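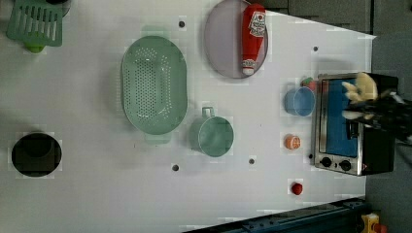

3 min read

I have finally walked the whole of the Norkstead canal path, end to end, and I'm still grinning about it! Seven months of odd mornings and the last stretch done in July, with a flask and a cheese roll in my coat pocket.

I started at the Hurnunness end, which most people would tell you is the dull end. Don't listen to them. There's a run of 8 locks so close together that you can hear the next one before you've left the last, and in early spring the banks are thick with coltsfoot (I had to look it up, I'd been calling it dandelion for years).

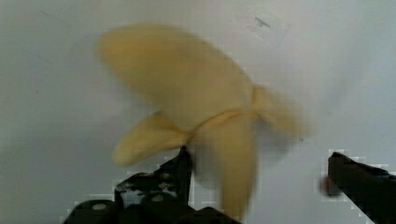 After the locks it flattens out and you get the big sky. I like this part best at six in the morning, when the herons are standing about looking cross and the only boat moving is the one selling coal. Bridge 269 is the one to stop at, by the way. The rope grooves in the stonework are deep enough to lay your whole thumb in, and I stood there far too long doing just that.
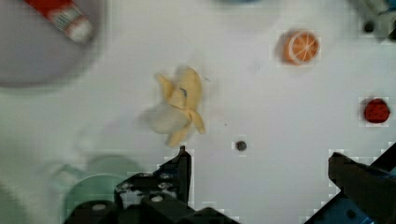

Issue 7

Then comes Hirinon, where the path goes wrong for a bit. You have to climb up to the road, cross by the garage and find the little gate behind the bus shelter. I missed it twice. Once you're back down by the water it's all alders and deep shade, and I saw a kingfisher there, a proper one, so blue I said "oh!" out loud to a dog.

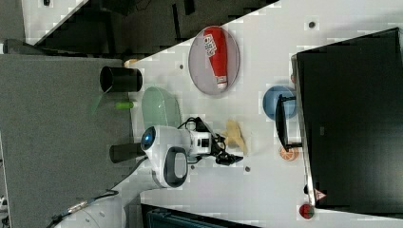 My boots have had it, sadly. The left sole came away just before the last bridge and I flapped my way into Norkstead like a duck. New pair on order, and I've already got the map out for the river walk up from Hurnunness. If you know whether the stepping stones are passable in autumn, please leave me a comment!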